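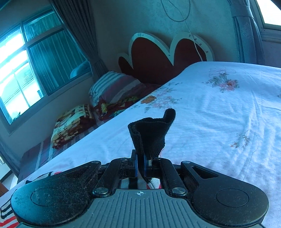
Figure 2. Sock held at its base between the gripper fingers, over a bed with a floral sheet.

3.2 Rules for collecting demonstrations in occupied homes

The collection protocol adopted for the Skarkley study treats the private home as a workplace shared with the people who live in it. Before a session, the operator and a member of the household agree on which items may be handled, and the list is kept with the consent form. Bedding, blankets and furniture are left as the household has them. In Figure 2, for instance, the item being handled is a single black sock, while the pillow and the folded blankets remain on the bed as part of the background. Printed fabrics of this kind are accepted without restriction. Plain sheets supplied by the study team are not permitted, as they would remove the variation that home collection is meant to provide.

Windows require separate treatment. Daylight through an uncovered window, as in the same figure, is acceptable under the exposure rule in Section 3.1. It is not automatically acceptable under the privacy rule. Where a neighboring building can be made out through the glass, the recording is marked for review, and the reviewer decides whether the window area must be masked before release. Operators do not make this decision themselves. The first draft of the protocol allowed them to do so, and the resulting practice differed too widely between the Willard and Tokarz sites.

Cloth items are subject to a further rule on grasp records. The annotator notes where the fingers hold the item at the start of each demonstration, using the terms edge, fold, body or end. If the hold cannot be determined from the view, the field is left blank. Items with printed lettering may stay in view unless the lettering identifies a resident.

Of 3,134 demonstrations submitted under the revised protocol, 2,812 were accepted for the training set. Rejected demonstrations were retained for audit and were not returned to operators for correction. All submissions were read against the rules by Ott Dzene and Rahel Holzer, working separately, and disagreements were settled by reference to the written protocol alone. Where the text did not settle a case, the demonstration was rejected and the wording was referred to the Wilter working group for its May revision.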